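Primodon starter kit – anyone using one for pushing and sorting?
Forum: Small arms and benchtop automation
Page 1 of 1

ziv_tomic
Has anyone here had the Primodon kit long enough to say whether it's worth the money? It's 437 from Nadow at the moment, without the arm. You get the straight rod tool, a wrist adaptor, a bag of shape blocks, printed markers and a year of the software. I already have an arm, so it's only the kit I need. I teach an evening class and want something people can get going in one session.
Živko

hosman
Had ours since March. The rod is good. The adaptor fitted our wrist without any filing. The software is all right once it's calibrated, but the manual skips a page's worth of steps between mounting the marker and the first test move. Nadow sent me the missing part by email when I asked.

I'd buy it again, but I'd want the blocks to be heavier.

PStan
I wouldn't. You're paying 437 for a rod and some plastic. I had a rod turned locally, printed the blocks myself and wrote the pushing routine over two weekends.

hosman
Two weekends is the bit Živko hasn't got, though.

PStan
Fair, but then say you're buying the software. The hardware is poor value.

forough_t
We run it at work, so a few notes in the order you'll meet them.

1. Calibration. Fix the marker card flat on the table, outside the area you push in. If it lifts at a corner your positions drift and you'll blame the arm.

2. Surface. The kit mat is too grippy. We went over to a plain wooden board and the pushes came out much more even. Set the rod height from the board and not from the table, or you'll drive the tip into the wood. Ours is set to clear it by 3 mm. Star, cylinder, hexagon and cube all go on together, in mixed colours, and the rod comes down beside whichever one is next.

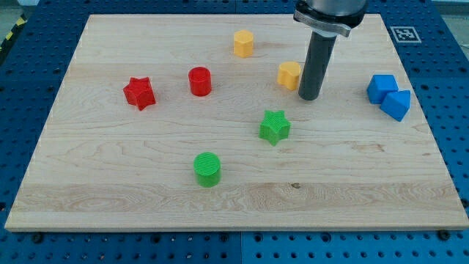 3. Blocks touching. This is the weak point. When two of the same colour are pressed together the software often takes them for one piece and pushes the pair. There is a "separate first" option in the settings, off by default. Turn it on.

4. Speed. Leave it at the default for the first day. The stars catch on a point and spin if you go faster.

Forough Tehrani

ziv_tomic
Very useful, thanks. How often does it get the touching ones wrong with the option on?

forough_t
I logged 235 pushes with it on and it merged two blocks a handful of times. Much worse with it off.

PStan
On what lighting? Mine did fine until the sun came round, and the blues were the first to go.

forough_t
Ceiling lights, blinds down. I agree blue is the hardest on a blue table.

zlatko_i
Has anyone compared it with the Huvden set? That one is 600 but comes with a compliant tip, so a bad push gives a bit instead of tipping the block over.

hosman
Tried it at a friend's workshop. The tip is nicer, the software is slower to set up. For a class I'd stay with Primodon. Rüegg do a sprung rod on its own if you want to add one later – check the thread size before ordering.

PStan
Still say print your own blocks.

ziv_tomic
I've ordered the kit, and it should be here by Saturday. I'll use a board instead of the mat and report back on the calibration steps. Herman, could you send me that email from Nadow?

hosman
Sent.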